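Skedik: A Tabletop Sorting Arm for a Shared Workshop
Final Project Report

Submitted by: Rogelio Tan and Chia-jung Yuen

1. Purpose

The Skedik project was proposed in April as a response to a practical need. Members of the shared workshop leave hand tools and offcuts on the common tables, and clearing a table at closing time delays the next group. The team set out to build an arm that could return small items to a tray under the control of a laptop. Spending was limited to the department allowance, and all parts were to be mounted without permanent changes to workshop furniture.

2. Method

The work was divided into two stages. In the first, the layout was modeled in simulation and the motion program, named Prilteo, was tested there. In the second, the same program was loaded onto the arm built in the workshop. Chia-jung Yuen was responsible for the model and Rogelio Tan for the mounting and wiring.

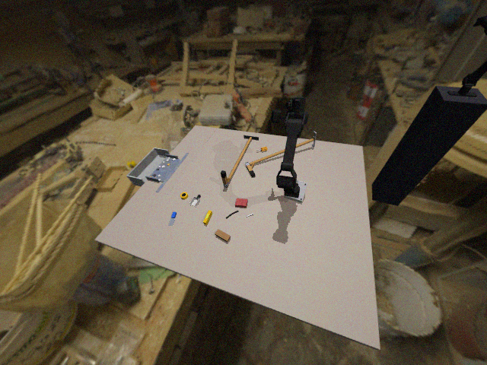 Object selection was carried out before any motion trials. The team wanted items that differ in shape and weight, as these differences affect how the gripper must close. Plain blocks were treated as the easiest class. The two long-handled hammers were treated as the hardest, with the weight at one end of a long wooden handle, and one of them lies behind the arm, where a direct path from the base is not always the best one. The open gray metal tray at the edge of the table served as the drop point.

3. Results

Prilteo completed 462 simulated attempts, of which 139 involved a hammer. Most failures in the hammer group were caused by rotation of the handle after lifting. On the physical arm, 100 attempts were made with blocks only. Grip force was reduced by 30 percent after the first trials left marks on softer wood.

4. Remaining Work

Hammer trials on the physical arm have been postponed until a stiffer wrist joint is fitted. The wiring diagram will be submitted separately.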